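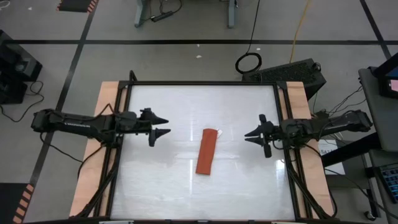 Figure 3. A cloth folded into a long, narrow strip on a white work surface.

4.2 Does folding method change how long a household cloth lasts?

Advice on the storage of household linen is plentiful and confident. Manuals for hotel staff, school textbooks and the leaflets packed with new towels all tell the reader that the way a cloth is folded affects how soon it wears out. The usual claim is that a crease made in the same place week after week weakens the yarn, and that a long fold (Figure 3) is kinder than a square one as it has fewer crossing creases. We looked for the evidence behind this and found very little of it.

The source most often given is Hinrichs, whose study followed 47 cotton cloths through repeated washing. Her cloths were folded in two ways and stored under a light weight. She reports more broken threads along the creases of the square-folded group. The difference is real in her table, but it is small, and the two groups were washed in separate machines. A worn drum or a hotter cycle would produce the same result. Later authors repeat her finding without mentioning the machines, and at least one gives it as a general law of textiles, linen and wool included.

Fernandes and Hegde tried to settle the matter with a larger sample of 600 cloths from a commercial laundry. Their paper is careful about washing, less so about folding. Staff were told which method to use but were not checked, and the authors admit that on busy days the cloths were probably folded 'as habit suggested'. They found no difference between methods. It would be easy to read this as proof that folding does not matter, and several reviews have done so. We do not think it shows that either. If the two groups were in practice folded the same way, the study tested nothing.

The trade figures are weaker still. The Varix handbook states that correct folding adds years to the life of a towel, and gives no source. Thevar makes a similar claim in its customer leaflet, again with no source, though the wording is close enough to Varix that one was very likely copied from the other. We wrote to both firms in November and had one reply, from Thevar, which referred us back to the handbook.

Our own interviews add some colour but should not be leaned on. Of the 10 households we visited, most had a firm view on folding and had learned it from a mother or an aunt. Few could say when a cloth had last been thrown out, or why. Where a reason was given it was nearly always staining or loss of softness. Worn creases were mentioned once - by a former laundry worker, who had been taught to look for them.

There remains the question of what 'lasting' means. Hinrichs counts broken threads, Fernandes and Hegde count cloths withdrawn from service, and the handbooks do not say. A cloth with broken threads may stay in a kitchen drawer for years, and a sound one may be cut up for dusters because the colour has gone. Until a study fixes one measure, checks the folding and washes all the cloths together, we see no ground for recommending any method over another. Section 4.3 turns to drying, where the evidence is somewhat better.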